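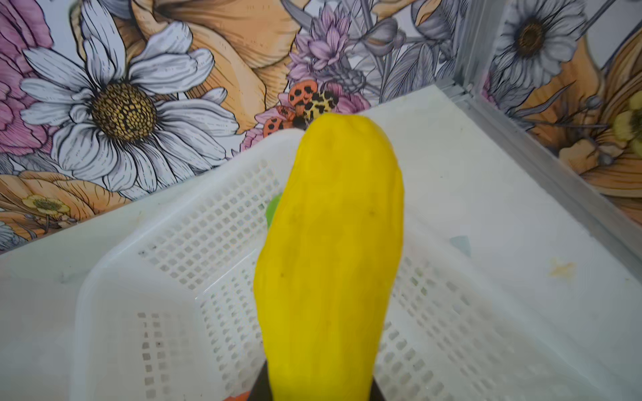 # About the Robot Club

We are the robot club at Rekcombe School, and we meet on Wednesday after lessons in the room at the far end of the science corridor, the one with the door that has to be lifted slightly before it will open. We have been going long enough to own three toolboxes and to have lost the contents of one of them.

Most of what we do is picking things up and putting them down again. People who visit on open evening hoping for lasers tend to stay a polite four minutes. The ones who stay longer usually end up joining, as they have noticed that picking a thing up is a horribly difficult job when you have two stiff fingers and no common sense.

## What we work on

The main project is called Starby. Starby is an arm with a gripper on the end and a small camera that rides along with it, so that the software sees the job from the wrist. Its work at present is groceries: take an item, put it in the basket, or take it out of the basket again, without crushing it and without hitting the basket. We chose groceries over the usual coloured blocks because blocks are all the same and vegetables are not. A yellow squash has a fat end and a thin end and a curve somewhere between the two, and a grip that suits one end will often be wrong for the other.

We keep a log of every attempt. Last year's came to 3087 lines, and a good many of them say "dropped". New members read a few pages in their first week, partly so they know how to fill it in and partly to cheer them up.

The walls of the work area are papered in large flowers, with daisies, ladybirds and the odd spotted yellow beetle. It makes a far busier background than plain white board, and a yellow vegetable in front of a yellow beetle is a fair test of anybody's code. It's also much nicer to look at while you wait for something to compile.

## How the club is run

The club was started by Anikó Boros, who teaches physics and would like it known that she asked for a chess club. She orders the parts, signs the trip forms and holds the only key to the cupboard. She doesn't write code for us. If you show her a program that isn't working she will ask you what you think it does, line by line, until you go slightly pink and walk away to fix it.

There are 17 of us at the moment, from Year 8 up to the sixth form. We split into small groups:

- **Arm group** looks after Starby itself: joints, cables, gripper fingers, and the sound it makes when it's unhappy.
- **Vision group** works on what the camera sees, and spends a lot of time arguing about what counts as orange.
- **Log group** keeps the records straight and chases everyone else for theirs. Feared.
- **Drive group** builds the wheeled robot for the Hunt, on which more below.

You can swap groups at half term. You can't leave Log group until you have found a replacement, a rule made by Log group.

## The Hunt

Each spring we enter the Hunt, a regional competition for schools held in the sports hall at Nesstead. Teams send a small wheeled robot round a course to find objects and bring them home, and points come off if a human touches anything. It lasts all day and the sandwiches are good.

Our best score so far is 330, which put us in the top half. The year before that we scored 80, having driven with great confidence into the judges' table and stayed there. Both certificates are on the wall, side by side. The lower one gets more questions.

## Joining

Come along in September, or any week after that if September has got away from you. You don't need to have built or coded anything. We have had members who could already solder when they arrived and members who held the iron by the wrong end (once), and after a term it was hard to tell which was which.

Things to know before you turn up:

- We start at 3.45 and finish at 5.15. The late bus goes at 5.25, so finishing includes putting your coat on.
- Long hair tied back, sleeves up, nothing dangling.
- Hands stay out of the basket while the arm is switched on, even if it looks as though it has stopped. Especially then.
- Bring a snack of your own. The food on the table belongs to the project.

There is no fee. If you break something, tell Ms Boros the same day, and write it in the log. The book has a column for it, and it's quite a wide one.

## For parents and other schools

Parents are welcome for the last half hour of any session, and we show the arm running at open evening, where it behaves less well than it did at rehearsal. Schools thinking of starting a club can write to us through the office and we'll send our parts list, our log template and the grip settings for squash. The settings for tomatoes aren't ready.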